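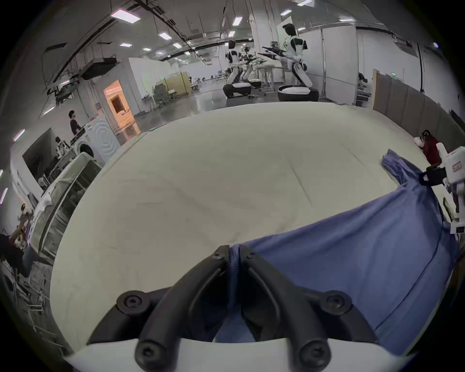 제119호

보낸 사람: Duygu Tokgöz
받는 사람: 빨래와 침구 메일링 리스트
날짜: 02/06/2025
제목: Re: 얇은 시트 개는 법, 그리고 티셔츠

Lok-yiu Yuen 님이 쓰신 글:
> 안녕하세요. 가입하고 처음 글을 씁니다.
> 침대 시트를 갤 때마다 한쪽 끝이 밧줄처럼 꼬입니다. 혼자서 하면
> 팔이 짧아서 그런지 반으로 접기도 전에 가운데가 바닥으로 처집니다.
> 매트리스 길이는 거의 190센티미터이고 시트는 그보다 한참 깁니다.
> 다림질은 하지 않습니다. 장에 넣었을 때 다른 것들이 무너지지만
> 않으면 됩니다.
> 하나 더 여쭙자면, 건조기에서 꺼낸 티셔츠를 어디에서 개시는지
> 궁금합니다. 저는 침대 위에서 개는데 자꾸 어깨선이 틀어집니다.
> 고무줄 시트는 이미 포기했으니 답을 안 주셔도 괜찮습니다.

Lok-yiu 님, 반갑습니다. 질문이 여러 개라 나누어 적겠습니다. 고무줄 시트도 적습니다. 포기하실 만큼 어려운 물건은 아닙니다.

1. 얇은 시트

꼬이는 이유는 대개 시트를 한 점에서 잡아 들어 올리기 때문입니다. 가운데나 모서리 하나를 쥐고 당기면 천이 그쪽으로 모이면서 주름이 대각선으로 생기고, 반대쪽 끝은 돌돌 말립니다. 그 상태에서 흔들어 펴려고 하면 더 엉킵니다.

먼저 시트를 매트리스 위에 통째로 내려놓으세요. 뭉친 채로 놓아도 됩니다. 긴 변을 하나 찾아서 매트리스의 긴 변에 맞추고, 그 변의 양쪽 모서리부터 자리를 잡습니다. 나머지 두 모서리는 그다음에 찾습니다. 천을 공중에 들고 있는 시간이 짧을수록 덜 꼬입니다.

모서리 네 개가 다 보이면 긴 방향으로 반을 접고, 손바닥으로 가운데에서 바깥쪽으로 쓸어 줍니다. 다시 긴 방향으로 한 번 더 접으면 좁고 긴 띠가 됩니다. 이제 짧은 방향으로 3번 접으면 끝입니다. 장이 깊지 않으면 마지막 한 번은 빼세요.

둘이서 할 때는 마주 서서 각자 모서리를 두 개씩 잡습니다. 흔히 한 사람이 먼저 당겨서 틀어지는데, 팽팽하게 당길 필요는 없고 처지지 않을 정도면 됩니다. 저희 집에서는 접을 때 움직이는 사람을 한 명으로 정해 두었습니다. 다른 사람은 모서리만 쥐고 서 있습니다.
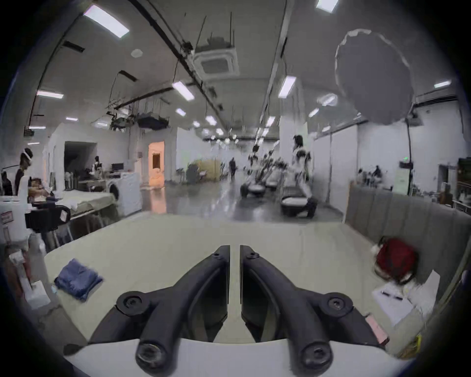
개어 놓은 파란 천과 빨간 가방.

가장자리가 조금 구겨지는 것은 저는 그냥 둡니다. 장에 넣을 때 접힌 등 쪽이 앞으로 오게 하면 안쪽 가장자리는 보이지 않습니다. 꺼낼 때도 한 장씩 빠집니다.

개는 자리에 가방이나 종이, 펜 같은 것이 있으면 먼저 한쪽으로 밀어 두세요. 시트를 펼치면 작은 물건이 천 밑으로 들어가고, 저는 그렇게 펜을 한 번 같이 접어 넣었다가 다음 빨래에서 잉크를 봤습니다. 흰 시트였습니다.

2. 고무줄 시트

저는 씌워 둔 상태에서 시작합니다. 벗겨서 들고 씨름하지 않습니다. 머리판 쪽 모서리 두 개를 먼저 벗겨 손을 안쪽에 넣고, 한쪽 모서리를 다른 쪽 모서리 안으로 뒤집어 끼웁니다. 발치 쪽도 똑같이 합니다. 그런 다음 두 묶음을 다시 포개면 고무줄이 한쪽으로 몰립니다.

고무줄이 몰린 쪽을 안으로 접어 넣어 네모를 만드는 것이 요령입니다. 네모가 반듯하지 않아도 됩니다. 위아래가 평평하기만 하면 다른 시트 사이에 들어갑니다.

Marcus Iwasaki 님은 예전 글에서 고무줄 시트를 아예 개지 말고 말아서 베갯잇에 넣으라고 하셨습니다. 같은 세트끼리 찾기는 쉽습니다. 저는 부피가 커져서 그만두었지만 장이 넉넉하시면 해 보세요. 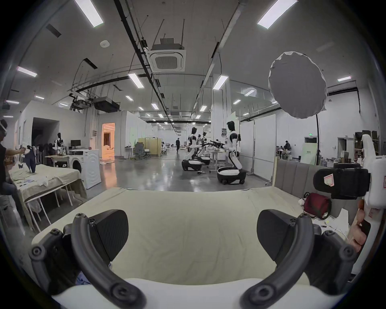
베갯잇에 넣는 방법을 쓰실 거라면 얇은 시트를 먼저 넣고 고무줄 시트를 나중에 넣는 편이 낫습니다. 반대로 하면 고무줄 쪽이 밀려서 아래가 불룩해집니다. 남은 베갯잇은 맨 위에 얹습니다.

씌우는 순서도 적어 둡니다. 머리판에 붙은 쪽은 손이 잘 안 들어가니 그쪽 모서리부터 씌우고, 발치는 나중에 당겨서 맞춥니다. 머리판이 천으로 된 침대라면 시트가 판에 쓸리지 않게 매트리스를 조금 앞으로 빼고 하세요. 잔주름은 하룻밤 자고 나면 똑같아지니 저는 펴지 않습니다.

3. 작은 빨래와 개는 자리

세탁기 가까이에 탁자가 하나 있으면 일이 많이 줄어듭니다. 저는 Matos 접이식 탁자를 쓰는데 높이가 75센티미터입니다. 키가 큰 분에게는 낮을 수 있습니다. Tien-fu Man 님은 다리 밑에 나무토막을 받쳐 쓰신다고 합니다. 미끄럽지 않게 고정하셨는지는 여쭤보지 못했습니다.

탁자에 바로 올리지 말고 천을 한 장 깔아 두세요. 상판이 미끄러우면 옷이 접는 쪽으로 딸려 옵니다. 까는 천은 낡은 식탁보면 충분합니다. 가장자리를 집게로 집어 두면 옷을 쓸 때 밑천이 같이 밀리지 않습니다.

작은 옷은 모아 두었다가 맨 마지막에 갭니다. 큰 것부터 치워야 자리가 납니다. 양말은 각자 알아서 하라고 하는 집도 있고 저희도 그렇습니다.

4. 티셔츠

침대에서 개면 어깨선이 틀어지는 것은 매트리스가 눌리기 때문일 겁니다. 손으로 쓸 때 옷이 꺼진 쪽으로 쏠립니다. 평평하고 단단한 곳으로 옮기시면 그것만으로도 꽤 달라집니다.

순서는 이렇게 합니다. 밑단을 몸 쪽에, 목둘레를 먼 쪽에 둡니다. 양옆을 두 손으로 가볍게 눌러 좌우를 맞추고, 소매와 어깨가 만나는 자리가 접혀 있지 않은지 봅니다. 어깨선이 비뚤면 소매 끝을 당기지 말고 어깨 솔기를 잡아 옮기세요. 그다음 한쪽 옆을 안으로 접고 소매를 되접고, 반대쪽도 같은 폭으로 접습니다. 마지막에 밑단을 목 쪽으로 올려 반을 접습니다.

서랍에 세워서 넣으시려면 반을 접은 뒤 한 번 더 접습니다. 얇은 티셔츠는 세워 두면 쓰러져서 저는 그냥 쌓습니다.

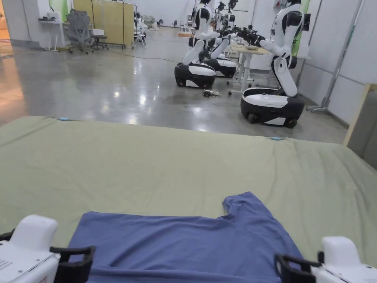 5. 그 밖에

Cheuk-hei Tai 님이 지난번에 물으신 Jamik 빨래 바구니는 지금도 쓰고 있습니다. 손잡이 한쪽이 헐거워졌지만 시트 두 장 정도는 괜찮습니다. Gosico 것은 써 보지 않아서 모릅니다.

이불 커버 이야기는 길어질 것 같아 7월에 따로 쓰겠습니다. 단추가 달린 커버와 지퍼 커버를 같은 방법으로 개시는 분이 계시면 그 전에 이 목록으로 알려 주세요. 저는 단추 쪽이 늘 두꺼워집니다.

Lok-yiu 님은 시트를 해 보시고 또 꼬이면 어느 단계에서 꼬이는지 적어 주세요. 면인지 다른 천인지도 같이 적어 주시면 답하기가 쉽습니다.

Duygu Tokgöz
Nemivby에서

답장은 전체 목록으로 나갑니다. 개인 답장은 보낸 사람 주소를 직접 넣어 주세요.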